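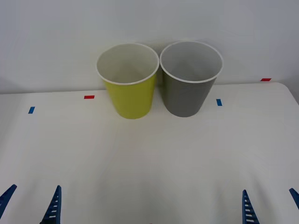

Comparison of Compliant and Rigid Fingers on a Two-Arm Cup Task

Heather Prendergast, February 2025

1. Setup

Both arms carry the same two-finger gripper, fitted with slotted fin-ray style fingers for the first half of the study and with flat rigid fingers for the second. The objects are two paper cups of equal size, one yellow-green and one gray, placed side by side at the back of a white table. Red and blue tape strips mark reference positions on the surface. The fixed camera was not moved between finger changes.

2. Procedure

Each finger type was run for 200 trials under the Jullik controller. A trial starts with both grippers open and well in front of the cups. The left arm takes the yellow-green cup, the right arm the gray one, and both lift together. Closing speed was the same for all runs. A trial fails if a cup tips, slips, or is visibly dented.

3. Observations

The rigid fingers dented the cup wall whenever the closing width was set too small. The fin-ray fingers tolerated a wider range of settings but let the cup rotate slightly during the lift. With the rims nearly touching, the inner finger of either gripper could push the neighboring cup. This occurred with both finger types and was the most common cause of failure.

4. Remaining work

Repeat the trials with a larger gap between the cups. Log motor current at contact.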